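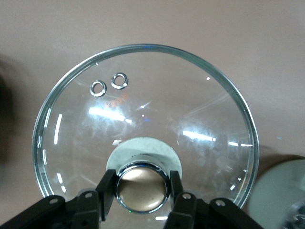
Robotics / Learning from Demonstration

Ivana Quiroga and Georges Khoury
September
4 comments | Share

3.2 Collecting demonstrations by remote control

We chose kitchen lids as our first family of objects for a simple reason: we love how much trouble they cause! A lid looks easy. It has one obvious place to hold it, it doesn't bend, and it sits flat until you pick it up. But the knob is small and slick, the glass throws back every lamp in the room, and a grasp that starts a little off center tends to end with the lid hanging at a tilt. All of that shows up in the demonstrations, and we wanted a policy that had seen plenty of it.

Each demonstration was given by a person driving the arm with the Cuda handset, a two-stick controller with a trigger for the gripper. The operator watched the wrist view on a monitor and had no direct line of sight to the table. This was Quiroga's idea, and we were skeptical at first (the early attempts were slow and a bit comical), but it has one big advantage. The person and the policy work from the same picture. If the operator can't tell where the knob is, we have no business expecting the network to know.

Figure 2. Wrist view during a grasp. The two fingers hold the lid by the sides of its knob, and overhead light leaves bright streaks on the glass.

Figure 2 shows why we got so interested in this view. The pale tabletop comes straight through the clear glass, so across most of the lid there is very little color to separate the object from what it is resting on. What remains is the thin metal rim, the knob, and the glare. Glare is a poor landmark, since it slides across the glass as the camera moves. Our operators learned to ignore it within a few minutes and steer by the knob and rim, and we were delighted to find the trained policy leaning on the same two features (Section 5).

We recorded 50 demonstrations per lid at the Zirkomow lab. An episode began with the arm at its rest pose and ended when the operator released the trigger after setting the lid down. Operators were told to close on the knob from both sides, pause, and then lift. The pause was added after the pilot round. Without it, people often began lifting while the fingers were still closing, and the Fashola encoder had a hard time finding the moment of contact. With it, the gripper signal has a clean flat stretch that we can use to split the episode into approach, grasp and carry.

We kept the failed grasps too. When a lid slipped, the operator simply backed off and tried again in the same episode, and these recoveries turned out to be some of the most useful data we have! Khoury labeled the slips by hand using Collon, our playback tool, marking the first time step at which the knob moved against the fingers. Episodes with more than 5 slips were set aside and used only for testing.

3.3 Demonstrations by hand

For comparison, we gathered a second set by guiding the arm directly. The operator held it behind the wrist and moved it through the task, closing the gripper with a foot pedal. Hand guiding was faster, and everyone enjoyed it more, but the paths were shakier near the knob. We report results for both sets, trained separately and then mixed.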